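Lallik Household Support Records
Data card, version 12

Summary

Lallik Family Services provides in-home support to children, parents and older adults in the Lultness area. This data card describes the Household Support Records, a set of tables prepared from the agency's visit logs for use by partner agencies, school social workers and approved researchers. It should be read before any of the tables are opened.

Contents

The release is made up of four tables: households, visits, referrals and closures. Each row in the visits table stands for one completed visit by a support worker. Canceled visits are kept in the same table and carry the status code C. The referrals table lists the source of each referral under 14 categories, including schools, clinics, housing offices and self-referral. Free-text notes have been removed in full.

Coverage

Records are included for households that received at least one visit through the Lultness or Rarno offices. Households served only by telephone are not included. The Furukawa Parent Program keeps its own records under a separate agreement, and requests for those records should be sent to the program directly.

Types of support

Visits are coded by their main purpose. The codes in current use are parenting support, respite care, help with housekeeping, benefits paperwork, and transportation to appointments. A visit may carry one main code and one secondary code. Before version 9, housekeeping and respite care shared a single code, and users comparing older releases should combine the two.

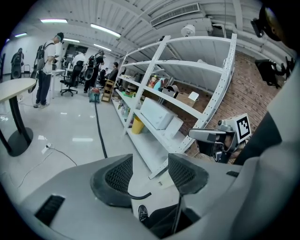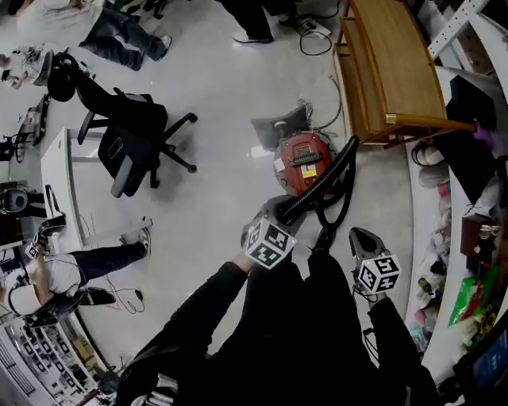
Visit length is recorded in minutes, as entered by the worker at the end of the visit. Travel time is not counted. Entries shorter than 12 minutes were sent back to the supervising office for review and were either corrected or marked with the flag SHORT.

Privacy

Names, street addresses and telephone numbers do not appear in any table. Ages are given in five-year bands. Any town with fewer than 100 served households has been merged with a neighboring town, and the merged areas are listed in the file areas.txt. Users may not attempt to identify a household or link these records to other files without written permission.

Known limitations

The Rarno office changed its intake form in June, and 29 referrals received during the changeover have no source category. They are coded as unknown. Closure reasons are chosen by the worker from a fixed list and may not reflect the family's own view of why services ended. Household size is recorded at intake only and is not updated.

Access and contact

Requests for access must be made in writing and must state the purpose of the work, the tables needed and the person responsible for storage. Approved users receive a read-only copy. Questions and corrections should be addressed to Wakana Hirano, Records Office, Lallik Family Services.

Last revised 11/16/19. Earlier versions are available on request.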